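Kanesgate Desk Sets: Frequently Asked Questions

What is a desk set, and do I have one?
A desk set is a keyboard, a mouse and one USB receiver that serves both. If you have lost the receiver, you have a keyboard, a mouse and a problem. See "Lost receivers" further down.

Which sets does this page cover?
The Carwood and the Eskola. The Flundia was wired, and its questions were mostly about the cable, so it has its own page.

My keyboard works but the mouse doesn't. Why?
Check the switch on the bottom of the mouse. It is small and gray and has been set to off by more laptop bags than we care to think about. If it is already on, change the battery, even if you changed it recently. A battery from the kitchen drawer is not a new battery.

How do I pair the set again?
Plug the receiver in, hold Esc and F4 until the light blinks, then click both mouse buttons together. You have 11 seconds. If you miss it, start over. Most people miss it once.

How far away can I sit?
Up to 14 feet, with nothing metal in between. The Carwood has been used successfully from a couch. It has also been used from behind a refrigerator, less successfully.

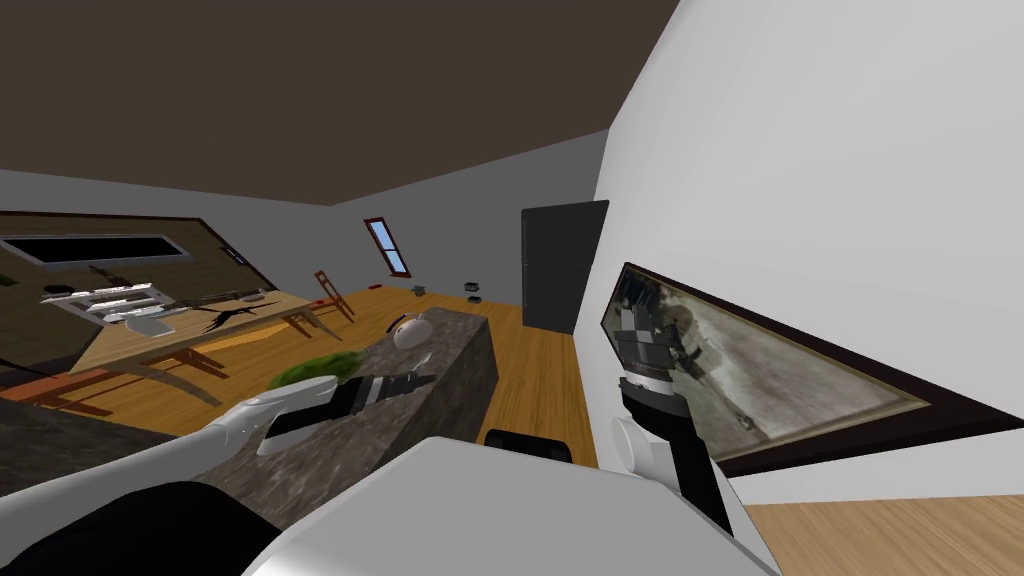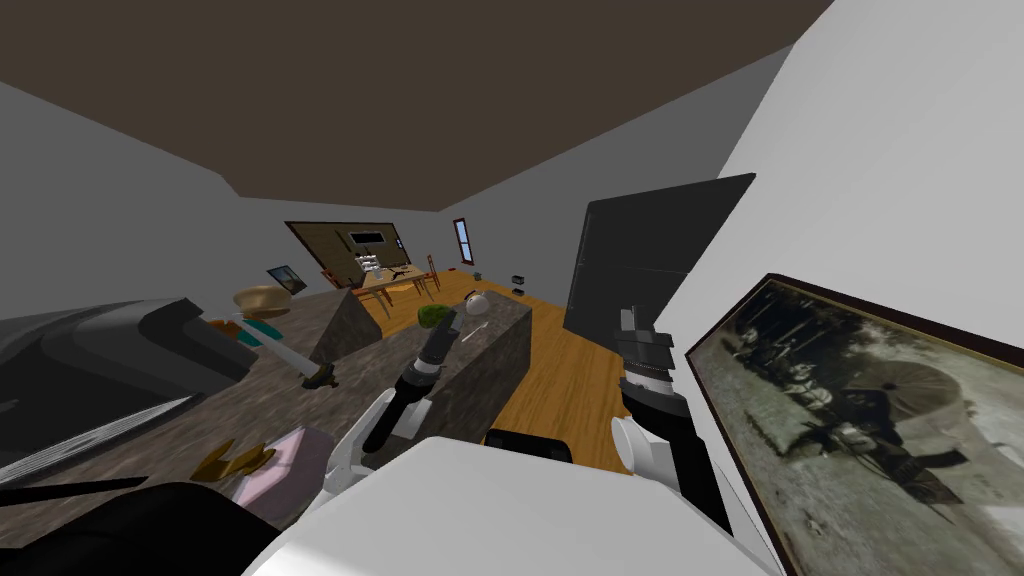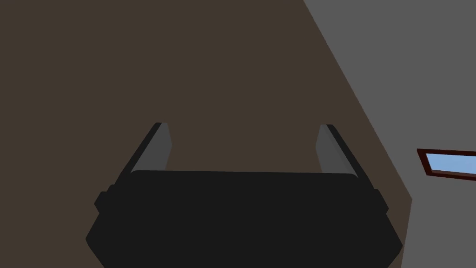

Typing trouble

Why do I get the same letter three times?
Either the receiver is too far away or something is resting on the key. Move the receiver to a front port first. If the trouble follows you there, turn the keyboard upside down and tap it gently. You may learn something about your lunches.

Can I change what the keys on the top row do?
On the Eskola, yes. Press Fn and Esc to swap the media keys with F1 through F12. On the Carwood, no, and we have had plenty of mail about it.

Why is there a key with a little picture of an envelope?
It opens your mail program. So-yul Yoon, who answers our support mail, would like you to know it can be turned off in the settings.

Lost receivers

Can I buy a replacement?
For the Eskola, yes. Write to support with the model number from the underside of the keyboard. For the Carwood, only while stock lasts, and it is lasting badly.

Will a receiver from another brand work?
No. Maarten Van der Linden in our repair shop has tried a drawerful of them.

Where should I look first?
In the battery compartment of the mouse, where there is a slot made for it – then in the USB port of whatever computer you used before this one.

How long is the warranty?
3 years from the date on your receipt. Coffee is not covered. Tea isn't either, and yes, people have asked.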